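Home Robots > Shows and Demos
Thread: Vestau open day at the Nukholm showroom, my notes

tidegate
Posted October 2, 2019

Went to the Vestau open day last week. I'd signed up back in September expecting a sales pitch and I got one, with coffee. They ran the Julta in a furnished living room and the job was tidying up, meaning trash into a bin and pillows back on the sofas.

We were in groups of 9, watching on a screen next door with the feed from the robot's own head. I'd have liked to be in the room. On a screen you can't hear the motors and you get no feel for how fast the thing is coming at the furniture.

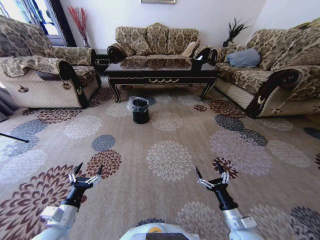 The run I timed took 6 minutes for one crumpled napkin, from the first arm movement to the napkin in the bin. It made two tries at the pickup. The presenter talked over the first one and asked us to look at a slide about battery life.

I asked if anyone was steering it. The answer was "the system is supervised." I asked what supervised meant and got "there is always a person in the loop." Fine, but doing what? Pressing stop, or driving the arms?

quillback
I was there in the afternoon and I think you're being hard on them. Ours got the napkin the first time and then put a pillow back on the loveseat. Not fast, but I've watched a lot of these demos on bare lab floors with one cube on a table. At least this was a real living room with a busy patterned rug and a glossy black coffee table. Shiny tabletops are miserable for depth sensors.

tidegate
Agreed on the room, I'll give them that. But did they move anything for your group? In ours the bin was out on the rug in front of the coffee table. Who keeps a trash can there? Mine is behind a kitchen door, and I asked if it could do doors. "On the roadmap."

mossyhinge
You have to put the bin somewhere people can see it get used. That's what a demo is.

tidegate
Then call it a demo of dropping a napkin. The flyer said "housework."

bracket_59
Did anybody get a price? I mailed Vestau twice and got the newsletter.

quillback
They said monthly lease, no number. Somebody in my group pushed and was told it depends on the home.

old_solder
I serviced floor scrubbers for a long time and my question is always the grippers. Two fingers with pointed tips are great for a napkin. What happens with a wet sock, or a full bag that has to come out of the bin and get tied? Did it ever change the liner?

tidegate
No. The bin had a clear bag folded over the rim and it stayed that way the whole time I watched. I asked about liners too. The presenter said Vasić makes the grippers and he'd have to check with them.

mossyhinge
So one guy didn't know one thing. You people would have booed the first dishwasher.

old_solder
If it took 6 minutes a fork, yes.

quillback
For what it's worth, they told us the success rate on pickups was almost 50 out of 59 that week. I wrote it down.

tidegate
Counted by whom? And does a second try count as a success? If mine went in the win column I'd like to know. We weren't given any figures at all.

quillback
Didn't ask. Fair point. There's another open day coming up and I'm going back, so I'll ask about that and the steering.

bracket_59
Ask about the price too please. And bring a sock.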